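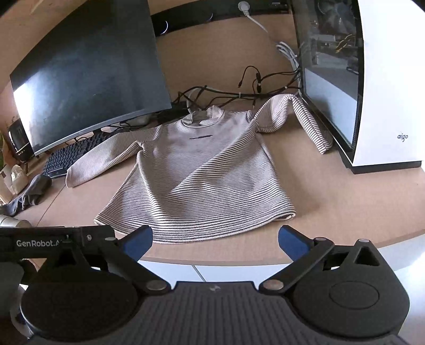

Rerness to host its first full night of amateur boxing, weather and roof permitting

Rerness, Sep 14, 2024. Trarik Amateur Boxing Club will stage an evening of competitive bouts at the Dewan Hall later this month, the first the town has seen since the old baths were turned into flats. Doors open at six. The first bell goes at seven, or when the referee has found somewhere to park.

The card is topped by Anwara Abeysekara, the club's light-welterweight, who meets the Kermont area champion over three rounds. The two have boxed each other twice already. Abeysekara lost the first on a split decision and won the second on a split decision, and both corners have spent the months since explaining at length why only one of those verdicts was correct.

"I've watched the first one back more than is good for me," said Abeysekara. "I stood still too much and admired my jab. It's a decent jab, but it doesn't need an audience of one. I've moved my feet a lot in training this summer and my calves would like it noted."

Abeysekara came to the sport after joining a lunchtime fitness class by mistake, having meant to book badminton. She is a tall southpaw who likes to work at range and tie up anyone who gets inside it. Her opponent prefers to start at close quarters and stay there. The club expects the opening round to be a polite disagreement about distance and the other two to be less polite.

Also on the card are bouts at welterweight and middleweight, a heavyweight contest between two men who between them have never heard the final bell, and a set of junior skills bouts in which no winner is declared, whatever the grandparents may shout. Matches are subject to the medical and the scales. The full running order will be put up in the foyer on the night, where it will be changed in biro.

The Dewan Hall seats 213 for boxing, including the balcony but excluding the bench behind the pillar, which the club has sold in the past and would rather not discuss. The ring is on loan from Kermont and arrives on the morning of the show. Anyone with a strong back and a free hour will be made welcome.

The club has raised £2,047 towards a ring of its own, by way of a sponsored skip, a quiz and a curry night that ran out of rice. All proceeds from the door will go into the same pot.

Tickets are £12, or £6 for under-16s, and are on sale at the Trarik gym during evening sessions. Payment is by cash or card, though the card machine works best by the window. There is a bar, and there will be pies. Spectators are asked to keep to their seats during rounds and to leave the coaching to the corners, who have trouble enough being listened to as it is.

ENDS

Notes to editors

Press seats are at ringside on the north side. Please bring something to cover your notebook.

Interviews with Anwara Abeysekara can be arranged through the gym up to the day before the show. She will not be available after the weigh-in until she has eaten.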